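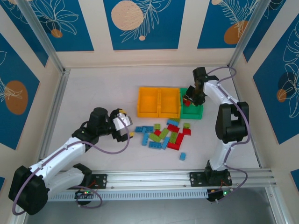

The Brick Bench: Frequently Asked Questions

Questions we get about the gripper comparison at Toprak Workshop, collected so that we can stop typing the same answers with different typos. Maintained by Muammer Çınar, who is also the person to write to when something here is wrong.

The basics

What are you comparing?

Two grippers. Jerko is the black and white one, on the left arm. Morevus is the black one, on the right arm. Both pick toy bricks out of a pile and put them in bins, a job that most children do faster and with more enthusiasm. We want to know which gripper we should build more of, and so far the bench has been reluctant to give us a simple reply.

Why toy bricks?

They're cheap, they're hard, their sides are flat, and everybody already has an opinion about them. They also land in every position a small object can land in, including leaning on a neighbor at an angle that makes both sets of fingers look foolish. We tried foam cubes before this. Foam forgives everything, so both grippers scored beautifully and we learned that foam is soft.

Which one is better?

It depends on the brick, and we know how annoying that is to read. Jerko is better with small bricks and in a crowded pile. Morevus is better with long ones and is more pleasant to own. If you have come for a winner, skip to "Which one should I build?" and be mildly let down there.

Do the arms work at the same time?

Yes. They share one rail and one table, and they share the pile. Running them one after the other would be tidier, and we did it that way at first, but then the second gripper always got a pile that the first had already picked over. Now they both start on the same mess. The controller keeps them from reaching for the same spot. It is very polite about this, sometimes to the point where both arms hang back and let the other go first.

Have they ever collided?

Once, on a Saturday, while we were testing a change that one of us had described as "only cosmetic." Nothing broke. The change was taken out again.

The grippers

How do the fingers differ?

Jerko's fingers are narrow at the tip, and Morevus has a wider pad. Narrow tips fit between two bricks that are nearly touching, so Jerko can pull one out of a cluster without rearranging the whole neighborhood. The price is paid on long bricks. If the tips close away from the middle, a long brick swings like a gate. Morevus holds it steady, provided there was enough room to get the pads down beside it in the first place.

How hard do they squeeze?

As little as we can get away with. Each gripper has a current limit on its motor, and we lowered it until bricks started slipping, then went back up a notch. Early on we ran with no limit to speak of, and bricks that were pinched near a corner left the table at an impressive speed. We found one in a coat pocket.

What happens when a gripper misses?

It closes on air, notices that the fingers have gone further than any brick would let them, opens again and asks the camera for a fresh look. After 4 misses on the same brick it moves on to another one and the brick goes in the log as "declined." We chose that word ourselves and feel a little sorry about it now.

Can I swap fingers without recalibrating?

On Morevus, yes, if you put the screws back in the order you took them out. On Jerko, no. The tips never seat quite the same way again, and an error of 2 millimeters is plenty to turn a clean pick into a shove. Budget a coffee for it.

Why do the cables run along the outside?

They used to be inside. Replacing one meant taking the arm apart, and we replaced a lot of them. Now the purple cable goes along the outside of the arm in a loose loop, and it takes a minute to change. The loop has to be generous or the wrist runs out of slack on a full turn. Too generous and it sweeps bricks off the table. Both mistakes are easy to make, and we have made each of them more than once to be sure.

Do you clean the fingers between runs?

With a dry cloth, before each run. We used alcohol for a while and the pads got slick for the first few picks, which made Morevus look worse than it is. If you're comparing your numbers to ours, use the dry cloth.

The controller and the camera

What runs the arms?

A controller we call Vullside. There's a small board for each arm down by the rail, with a green light on it. The light is on when the board has power. Please don't read more into it than that. A visitor once reported that "everything was green" while one arm was refusing all instructions, and the visitor was quite right.

Do both grippers get the same software?

Same planner, same speed limits, same camera. The only differences are the finger width and the closing distance, which are two lines in a settings file. We were asked whether we had tuned one gripper more lovingly than the other. We had. Jerko got an extra week of attention during the first round for no reason except that it was nearer the door. We threw those results out and started over.

Where is the camera?

Fixed in place, looking down over the table. We also tested a small camera mounted on each wrist. It gave a lovely close view of the fingers and then, at the moment it mattered, a lovely close view of nothing but fingers. We may come back to it with a different bracket.

Does the color of the bricks matter?

To the grippers, no. To the camera, some. Green bricks going into a green bin were a trial, as the software would now and then decide that part of the bin was a very large brick and try to lift it. It's much better now that we mask out the bins. Blue has been no trouble against the white tabletop, and neither has red.

What about the walls?

The panels with the leaves and orange circles are the question we get most often, ahead of anything about torque. They cover the workcell walls, they're blue, and we like them. No, we don't know where you can get them. The camera had to be told that the orange circles are not for picking up.

The test

How long is a run?

A run is 800 picks, shared between the arms. Bricks that have been sorted go back on the table and get spread out again by hand. Spreading sounds like the easy part, but people have habits. Some lay bricks down in something close to rows without meaning to, and the scores go up. The rule is to tip the bricks out, push them around once with a flat hand, and stop helping.

What counts as a successful pick?

The brick leaves the table, stays in the fingers, and ends up in the correct bin. If it bounces out, it doesn't count. If it's dropped on the way and happens to fall in the correct bin anyway, it doesn't count either, though there is usually a short argument.

What about a gripper that picks up two bricks at once?

That's a fault. It looks efficient, and Jerko in particular does it with a certain swagger, but in any real sorting job the extra brick is going to the wrong place.

How did you decide when the fingers were worn out?

We looked at the pads every 600 picks and compared them with a new set. Morevus pads go shiny first and carry on working for a good while. Jerko's tips look perfect until the day they don't grip at all, so change those by the count and don't trust your eyes.

Will you publish the raw logs?

Yes, once we've removed the comments. The comments were written late at night by people watching a robot fail to pick up a brick.

Building and borrowing

Which one should I build?

If your parts are small or they arrive in a heap, build Jerko and accept the recalibrating. If they are long, or you have students who will be changing fingers without telling you, build Morevus. If you have a bit of everything, do what we do and run one of each, then explain to visitors why you own two.

Can I use a different arm?

Probably. The mounting pattern on both grippers is plain and the drawings show it. Check the weight first -- Jerko is the heavier of the two, and a light arm will sag at full reach and blame the gripper.

Do I need the rail?

You need something that doesn't flex. We like the aluminum rail for its slots, which let us slide an arm along and bolt it down again when we want to change how much table the two of them share. A thick bench works too. A folding table doesn't, and we'd rather not discuss how long we spent looking for a software cause.

Can I send you a gripper to test?

Please do, but write first. Include the drawings, the current limit you use, and spare fingers. If it arrives with no spare fingers we will run it until the originals give out and then post it back to you.

Are you going to test suction?

In September, if the pump turns up. Studs on top of a brick are about the worst surface you could offer a suction cup, so we expect a short chapter. Soft bags of parts would be fairer, and those are next on the list after that.

My question isn't here.

Write to Muammer at the workshop. Questions with a log attached get answered first. Questions that begin "have you tried simply" go in a separate folder, and he does get to it eventually.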